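Urkholm strait: what does the closure order change?
Defence and foreign affairs board - 2 pages

joris_w
The Dirkham government has declared the northern channel closed to foreign naval vessels from Wednesday. Merchant traffic is unaffected on paper. My reading is that this is a signal to Arango ahead of the talks, with little military content. The garrison at Urkholm is 2000 strong and has no heavy lift, so it cannot enforce a closure against a navy that wants to test it.

tidegauge
Disagree on enforcement. You don't need heavy lift to close a channel that narrow. Shore batteries and a few patrol craft will do, and Dirkham has both. The garrison figure is irrelevant to the question.

joris_w
Batteries only matter if someone is prepared to fire them. Arango sent ships through twice after the last declaration and got a radio warning each time.

Leidy Arboleda
The legal position is being skipped. The 1st schedule of the border treaty gives both parties passage, and a closure needs notice in writing to the other side. A press statement is not notice. If Arango's foreign ministry has received nothing, then as far as they are concerned the channel is open, and they can say so at the talks.

tidegauge
Has anyone confirmed that no note was sent?

Leidy Arboleda
No. The ministry bulletin doesn't list one, but the bulletin usually runs a few days behind.

mullion
The domestic side explains more than the treaty does. The coalition in Dirkham has a majority of 2 and the coastal party has asked for this since the fishing dispute. Give them the order, keep them in the government, negotiate afterwards. I would expect it to lapse quietly by December.

joris_w
That assumes the coastal party accepts a lapse. They walked out over less.

mullion
They walked out in opposition, when it cost them nothing. They have 4 ministers now.

greyledger
Look at insurance before either of those. The order says merchant ships are exempt, but underwriters price the risk of a mistake. If premiums rise, traffic takes the southern route and Urkholm loses its port dues. The town council there will complain well before Arango does. Last year's port return shows 3745 calls, nearly all small coasters with thin margins.

tidegauge
Fair point on the dues. I still think the military side is being waved away too easily. A patrol captain with unclear orders is the main risk in my view - the statement doesn't say what happens to a vessel that ignores a warning. 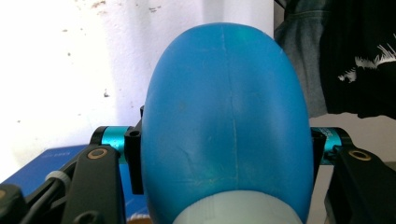 Page 2

Leidy Arboleda
Update on the note. A colleague in Arango says something was delivered on paper, but it refers to "restrictions" and does not use the word closure. Under the treaty those are separate procedures, and restrictions can be challenged at the joint commission.

joris_w
Then they have left themselves a way out, and I'd put that down to drafting by the foreign ministry over the heads of the navy.

tidegauge
Or the translation is poor. I'd wait for the text.

greyledger
Does the commission still meet? I thought it was suspended.

Leidy Arboleda
Suspended at minister level. The technical group carries on and can receive a complaint.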